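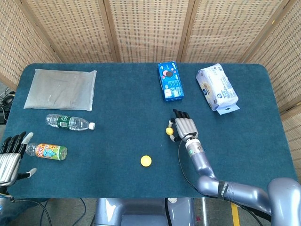
Sorting leftover refreshments and packaging after a meeting

Community Help > Shared Rooms > Clearing Up and Recycling

Posted by Prothero Reading Room
Status: open to replies

Our association has the use of a shared meeting room every Wednesday evening. The room is furnished with a felt-covered table and a folding screen, and light refreshments are permitted under the terms of use. At the close of each session the table must be cleared before the next group is admitted.

The items left behind are much the same from week to week: a water bottle with a wrapped label, a small drink bottle with a cartoon face on the label, a box of dark sandwich cookies, a plastic-wrapped pack of biscuits with the end flap folded out, and one or more plastic bags. Until now everything has been placed in a single sack and carried to the general waste container. The building office has informed us that this practice must end in November, after which recyclable material is to be presented separately.

We would be grateful for guidance on the following matters.

First, whether bottles should be presented with the caps on or off, and whether the labels must be removed.

Second, whether biscuit wrappers and thin plastic bags may be placed with the bottles.

Third, whether food that remains in its packaging may be kept in the room cupboard for the following week.

We would also welcome advice on the care of the felt, as bottles are frequently laid on their sides and crumbs collect in the nap. Our membership is 13 persons and we have 5 minutes between the end of our booking and the start of the next.

Posted by Burkarar Residents' Office
Marked as helpful

The rules on caps and labels are set by the local collection service and differ from one district to another. The association should consult the notice posted at the collection point or request a copy from the building office. The procedure below is the one in force in our own meeting rooms and may be adapted.

Bottles. Partly used bottles are emptied at the sink before sorting. Our service asks that the cap be screwed back on after the bottle has been emptied and pressed flat. Paper or film labels that wrap around the middle may remain in place. Small drink bottles covered by a full printed sleeve are treated differently, and the sleeve is to be cut away if it can be done without difficulty.

Boxes. A cookie box made of card is opened, the inner tray or bag is taken out, and the card is flattened. Members often overlook the inner tray. A box with food still in it is not to be placed in the paper container.

Wrappers and bags. Biscuit wrapping and thin carrier bags do not go with the bottles in our district. A clean bag in good condition should be folded and kept for reuse. We retain them in a drawer and have not purchased a roll of liners for our small bins in a long while. Wrappers go to general waste.

Food. An opened pack may not be left in the room overnight. An unopened pack may be stored if it is placed in a lidded container and marked with the name of the group and the date.

As to the time available, we advise that food be removed first, then liquids, then everything else. A tray is of considerable assistance. The whole contents of the table can be carried to the kitchen in one trip and sorted there while the incoming group takes its seats.

Posted by Fimilero

Our group removed all food from the meeting table and the difficulty ended. Refreshments are served on a side table with an oilcloth. I would suggest the same.

Posted by Skodach Hall Bookings

We wish to add a note on the felt, which the first reply does not address.

Bottles should stand upright on a coaster or tray at all times, including bottles that are closed. A bottle on its side will roll if the table is knocked, and a cap that has not been fully tightened may release enough liquid to leave a ring on dark felt. Any spill should be blotted with a dry white cloth. Rubbing spreads the mark and raises the surface.

Crumbs are to be lifted with a soft brush, worked in one direction toward the nearest edge, with a dustpan held beneath. A vacuum cleaner may be used with the upholstery nozzle on the lowest setting. Please do not shake crumbs toward a folding screen if it has woven panels, as they lodge in the openings and must be brushed out from behind.

Adhesive tape should not be used on felt. One of our hirers did so, and the repair was charged to the deposit.

The building office should be asked whether the table has a fitted cover. Ours does, and it is kept on the shelf under the coats.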